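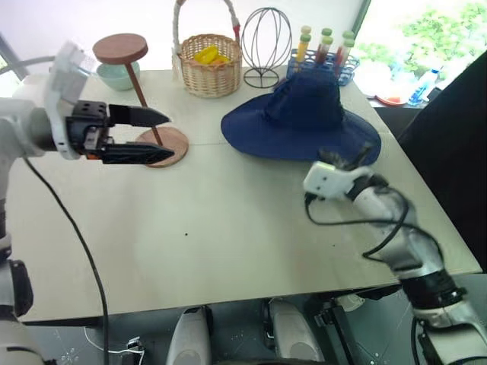 Tutorials / Bimanual manipulation

Collecting and filtering two-arm demonstrations for soft objects

Jun 11, 2018

This page covers how we record demonstrations for the Gisus hat task and how we filter them before training. It assumes both arms are already calibrated and that you have the Fusamell recorder running. If you don't, do the setup page first.

The task is simple to state. A wide-brimmed hat lies against other objects, and the robot has to take it by the brim and hang it on a stand. The brim folds when it is pushed, so a grasp planned from the first camera view is often wrong by the time the fingers arrive. Our result is that filtering the demonstrations by how the brim was approached helped more than adding new ones.

1. Lay out the table

Place the hat so that part of it rests on a rigid object. We use a test tube rack. Add a stand, a basket and a bowl toward the back, and leave the front center clear. The right arm needs that space to come in low.

Change the layout every ten episodes. Moving one object by a hand's width is enough. Keep the hat where at least one arm can reach the brim without crossing the other.

2. Set the start pose

Open both grippers. Bring the right gripper close to the front edge of the brim and keep the left gripper out over the table, level, on the stand side. Starting with both arms in view of the head camera matters, as the Povon policy reads gripper position from the image as well as from the joints.

Check the cables before each batch. Leave enough slack at the wrist for a full turn, and make sure no loop passes between the fingers.

3. Record

Start the recorder, wait for the tone, then move. Approach the brim from the side with one finger above and one below. Close slowly. Lift a little, stop, and bring the second gripper in to hold the other side of the brim before you carry the hat across.

Stop the recording once both grippers have let go. Don't trim anything by hand at this stage.

We recorded 539 episodes this way, starting in January.

4. Filter

Run the Tsao script on the folder. It drops an episode if any of these is true:

- the brim moved before the fingers closed
- the two arms closed on the hat in the same half second
- a gripper left the head camera view during the approach

On our set it kept 401 episodes. Look through the rejected ones anyway. The first rule is sensitive to shadows, and near a window it will throw out good episodes when the light changes. We put a few back by hand in early tests, but the numbers below use the script's output as is.

5. Train and compare

Train one policy on the full set and one on the filtered set, with the same seed and the same number of steps. We also trained a third on 271 filtered episodes to see how far the set could shrink.

Each policy got 54 trials with layouts not used in recording. The filtered set did best. The small filtered set came out level with the full one, at half the training data – the part we did not expect. Most failures in all three were the same: the lower finger caught the underside of the brim and pushed the hat along the table.

Known problems

The filter knows nothing about the second half of the task. A clean grasp followed by a bad hang still passes. We are working on a separate check for the release.

Stiff hats behave differently and should be kept in their own folder.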